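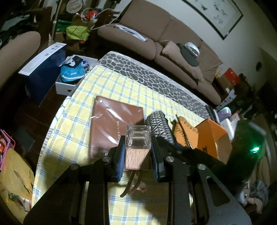

Clonidari Padded Headband

Sold by Laltier
Item 54

A wide, thick headband for everyday wear, covered in matte black fabric and padded all the way along both arms. It keeps hair off the face for washing up, reading, cooking or going out, and it sits flat enough behind the ears to wear with glasses.

Details
Color: black
Size: one size, adult
Trim: narrow silver strip on one side
Ends: squared
Care: wipe with a damp cloth, dry flat

Fit
The band is open at the back and flexes when you put it on. It will feel snug for the first few wears. If it stays tight, leave it overnight over a rolled towel and try again in the morning. Do not pull the arms apart by hand past the point where they start to resist. The core can crease, and a creased core will not go back to its shape.

Padded or wire? 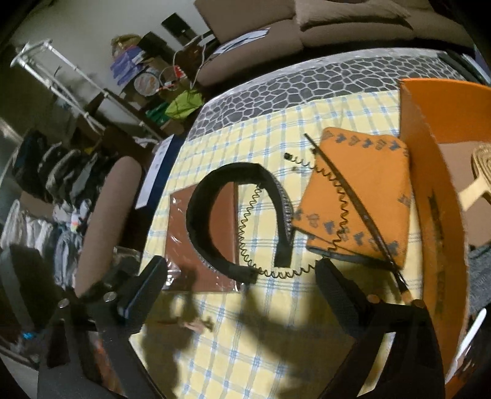

Both of our black headbands are one size, and most of the questions we get are about which one to order. The padded band is the better choice for thick or long hair and for anyone who finds plain bands dig in. The zigzag wire band is for short or fine hair, or for holding a fringe back while you do something else. Side by side on a table, the difference in bulk is plain: the padded one is a solid horseshoe and the wire one is a thin wavy line with a small black tip. The wire band takes up almost no room in a bag. The padded one should go on top of everything else so that it isn't pressed flat.

The wire band is listed separately as the Clonidari Zigzag. They can be bought together, and postage is the same for two as for one.

The silver strip
The strip runs along the outside of one arm only. Wear it on whichever side you like. It has a small, bead-like texture and can catch on loose knits, so put your sweater on first. Hairspray dulls it - spray before the band goes on.

Storage
Keep it out of direct sun, which fades the black over time. A drawer or shelf is fine. Please don't hang it from a hook by one arm.

Delivery and returns
Orders are packed by Kathleen Nic Aodha and leave within 3 working days. Unworn bands can be sent back within a month of delivery for a refund or exchange. For shop orders of 100 or more, write to Diarmuid Mac Mathúna at the Laltier office and say whether you want padded, wire or a mix of the two.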